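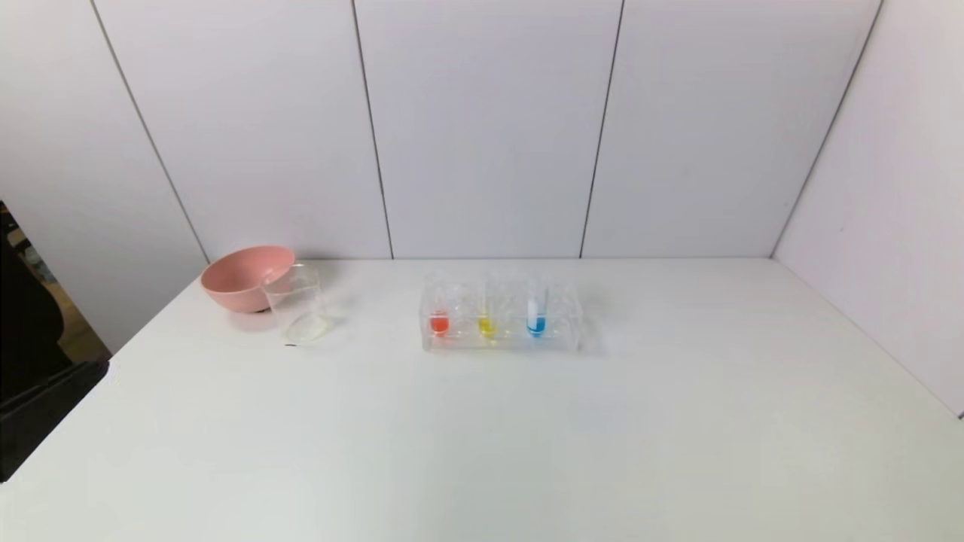
A reader wrote in after the November post to say that descaling a kettle with citric acid is a waste of time in a soft-water town, and that whatever I was scraping off the element was probably silicate. Fair point, and it sent me back to the numbers.

The kettle is a Dumance, the 1.7 litre one with the concealed element. I boiled 946 mL of tap water on a plug-in meter, starting from 18 degrees, and took the time to cut-out. Before treatment the average was 4 minutes 26 seconds. After treatment it was 4 minutes 19. The meter only reads to 0.01 kWh, so the energy figures are no use for a difference that small and I have left them out.

Most of the spread comes from the cut-out switch. It trips on steam, and the delay depends on how well the lid seats. I refitted the Retach lid seal halfway through the first set, which I should have done beforehand, so treat the first average with some suspicion.

As for silicate, the test is simple enough. Carbonate scale fizzes in acid and silicate doesn't. I put a few flakes in a saucer of white vinegar and they fizzed, slowly, and left a thin grey film that stayed put overnight. So the reader is partly right – it's a mix, and the acid only takes the carbonate.

Method, for anyone repeating it: one level tablespoon of citric acid per litre, bring to the boil, switch off at the wall, leave for half an hour, rinse twice. Don't use it on bare aluminium. The old Rornetti stovetop kettle went a dull grey colour after one go and hasn't come back.

Next is the filter jug, once the Antwi cartridges arrive.

Posted 2025-12-16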